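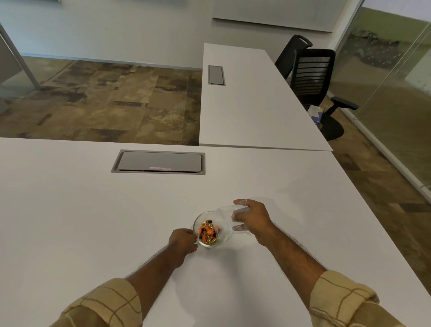 手元の作業を撮りためるときのコツ(机まわり・小物の移しかえ編)

頭にカメラをつけて、器から器へ物を移す、ふたを開ける、布をたたむといった作業を繰り返し撮り、学習用の手本データにする仕事を続けています。手順書はMenditzから配られたものがありますが、机の準備や小物の扱いまでは書いてありません。そのあたりで覚えたことを、順番はあまり気にせずまとめておきます。自宅の台所で撮っている方にも、会議室の机を借りて撮っている方にも使える内容だと思います。

始める前の机

机の上は作業に使う物だけにします。ペン、スマートフォン、飲み物は床か別の机へ移します。床に置くなら足で蹴らない位置にしてください。私は一度、水筒を倒して午前中をつぶしました。

天板は乾いた布で拭いてから始めます。白い天板は指の跡が意外に目立ちます。水拭きした場合は、完全に乾くまで器を置きません。

天板に配線口のふたがある机では、ふたの真上に器を置かないようにします。段差がほとんどなくても、丸い器は少し傾くことがあります。充電機能のついた机なら、金属の小物をその上に置くのも避けます。

立つか座るかは最初に決めて、途中で変えません。座る場合は、椅子の高さを決めたら脚の位置に養生テープで印をつけます。昼休みのあとに座り直したら手の映る位置がずれていた、ということが何度かありました。

袖と手

袖は必ずまくります。二つ折りか三つ折りにして、ひじに近いところで止めるのが楽です。袖口が手首にかかっていると、器のふちに引っかかるうえ、指の動きも隠れます。柔らかいシャツは腕を伸ばすうちに落ちてくるので、10回に一度くらいは折り直すつもりでいてください。

腕時計と指輪は外します。ハンドクリームは始める直前には塗らないこと。透明なカップが滑ります。

移しかえに使う物の選び方

移しかえの練習には、個包装のあめが向いています。転がりにくく、つぶれず、落としても拾えばまた使えます。包み紙の色が何色か混ざっているほうが、あとで映像を見返すときに一粒ずつ追いやすくなります。金色など光る包み紙は照明を反射するので、そればかりにはしません。

包み紙がやぶれたものは、その場で抜きます。中身が出ると器の内側がべたつき、次の粒がくっついて、注いでも落ちてこなくなります。夏場は包みのままでも柔らかくなるので、休憩中は日の当たらないところに置いてください。

米や豆も使いますが、最初の題材にはすすめません。こぼれたときの片付けに時間がかかりすぎます。どうしても使うなら、ふちのあるトレーを下に敷いた回として、敷かない回とは分けて記録します。

あめは食べないこと。減ると前後の回で量が変わります。食べる用は別に買って、別の部屋に置くのがいちばん確実でした。

透明な器の扱い

透明な器は撮るのが難しい部類です。白い机の上だと輪郭が薄くなり、天井の照明が映りこみます。とはいえ、普段の生活ではガラスの鉢も透明なカップも使うので、避けて通るわけにもいきません。

映りこみが強いときは、器を動かす前に照明を一列だけ消してみます。それで足りなければ机に対して座る向きを変えます。窓やガラスの仕切りがある部屋では、ガラスを正面にせず横に置く向きが無難です。外が明るい時間帯は、カメラの露出がガラス側に引っぱられて手元が暗くなります。

指紋は布で拭きとります。ティッシュは繊維が残るのでだめです。食器用のマイクロファイバーを二枚用意し、一枚は天板用、一枚は器用と分けています。

空の器は軽いので、注がれる側の手を必ず添えます。左手でふちを持ち、右手のカップを傾ける、というのが右利きの基本の形です。ふちを持つ指は外側と上に軽くかけるだけにして、内側へ深く入れません。指が入っているとあめが当たって跳ねます。

注ぐ動作

カップはいったん器の上まで運び、そこで一拍おいてから傾けます。運びながら傾けると、端の数粒が机に落ちます。

高さは、カップの口が器のふちから指二本分くらい。これより高いと跳ね、低いとカップが鉢に当たって音がします。音の出る当たり方が続くとガラスは欠けるので、低いほうにも注意してください。

傾ける速さは普段どおりでかまいません。手本だと思うと誰でもゆっくりになりますが、ゆっくりすぎると包み紙同士がかみあって途中で詰まり、最後にまとめて落ちます。詰まったときはカップを振らず、一度起こしてからもう一度傾けます。この起こし直しも良い手本になるので、撮り直さずに残しておきます。

終わったらカップを机に戻し、両手を離してから次に移ります。手を離すところまでが一回です。これを省くと、あとで区切りをつける人が困ります。

こぼしたとき

こぼした粒は、続けて自分の手で拾って器に戻します。そこで録画を止める方が多いのですが、拾うところも必要な場面です。Heloísa Linsさんの班では、失敗のあとに立て直した回に「復帰」と印をつけて別に数えていて、先月のまとめでは782回のうち66回がそれにあたりました。私たちの班も同じ印に合わせました。

ただし、わざとこぼすのはやめてください。わざとの動きは見ればわかります。

床に落ちたものだけは別です。録画を止め、拾って、使わない袋に入れます。柄の細かいカーペットだと粒が見つけにくいので、椅子を引く前に机の下を確かめてください。椅子のキャスターで踏むと、包み紙ごとつぶれて毛足に入りこみます。つぶれたものは、冷凍庫の保冷剤を布ごしに当てて固めてからはがすと取れます。

少しずつ変える

同じ置き方で撮り続けると、その置き方しかできない手本になります。次のような点を、一度に一つだけ変えます。

器の位置を手のひら一つ分ずらす
カップに入れる量を半分にする
左右の手を入れかえる
カップの置き場所を器の向こう側にする
鉢にはじめから入っている量を変える

一度にいくつも変えると、うまくいかない回が続いたときに原因がたどれません。変えたら紙の記録に一行書きます。「鉢、右へ」程度で十分です。

左右の入れかえは疲れるので、午前の早いうちに済ませます。利き手でない側は最初の数回がぎこちなくなりますが、それも残します。

休憩と回数

一続きの撮影は40回までにしています。それを超えると肩が上がってきて、手の高さが変わります。首も前に出るので、カメラの角度が下を向きすぎます。休憩では頭のカメラを外し、台の上に置いてください。首にかけたまま歩くと、バンドの締め具合が変わります。

つけ直したら、必ず試し撮りを一回。両手が手首より少し上まで映り、器が画面の真ん中より手前に来ていれば大丈夫です。

Orkitcombeの部屋を使っていたころは、全体で約2,000回を目標に、三人で分担しました。一人が続けて撮るより、人が入れかわったほうが袖の色も手の大きさも変わり、データとしても使いやすいそうです。順番待ちの人は、あめの点検と記録係にまわります。

映ってしまうもの

頭のカメラは自分が思うより広く映します。机の奥、椅子の下、壁ぎわまで入ることが多いので、始める前に一度、作業の姿勢のまま録画して確認します。見るのは、郵便物や名札など字の読めるもの、通りかかる人、パソコンの画面です。ホワイトボードは前の会議の字が残っていないか見てください。椅子や家具は普段のままでかまいません。

ガラスに自分の顔が映ることもあります。角度を変えても消えなければ、その席は夕方以降は使わないことにしています。外が暗くなると映りこみが濃くなるためです。

片付け

あめは使った量を袋に戻し、袋に題材の名前を書いておきます。器は中性洗剤で洗い、伏せずに立てて乾かします。伏せると内側が曇り、次の日の一回目に使えません。テープの印は、翌日も同じ机なら残し、そうでなければその日のうちにはがします。三月ごろまで貼ったままにした印は、糊が天板に残り、消しゴムでこすって落とすはめになりました。

記録の紙は写真に撮ってから提出用の封筒へ。電池は残量にかかわらず全部充電器に差して帰ります。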